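Clolerley Football Club, general meeting, clubrooms, 7.30 pm

Present: Samina Ghauri (chair), Muammer Soylu, Tekle Gebremichael, Hamdia Seyoum, plus members. Apologies: Gebremedhin Kassa.

1. Coaching. Samina was thrilled to confirm Tekle as senior coach for next season, with Hamdia as his assistant. Big applause! Tekle wants both squads training together from May and has already lined up a practice match against Nisik.

2. Gate. Season total was 3241, up from 2724 the year before. What a year, and the Asfaw derby was a cracker.

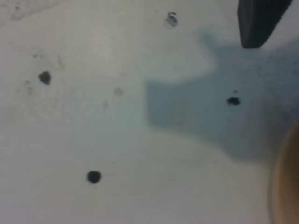 Muammer asked whether the under-16s would still get the main oval on training nights, as their numbers are up to 40 and the back ground is too small. Tekle said yes, for the first hour. Agreed.

3. Away trips. Senditz is the long one, so we'll book the coach early. Hamdia to get quotes.

4. Jumpers. New design carried, 4 against.

Closed 8.50 pm.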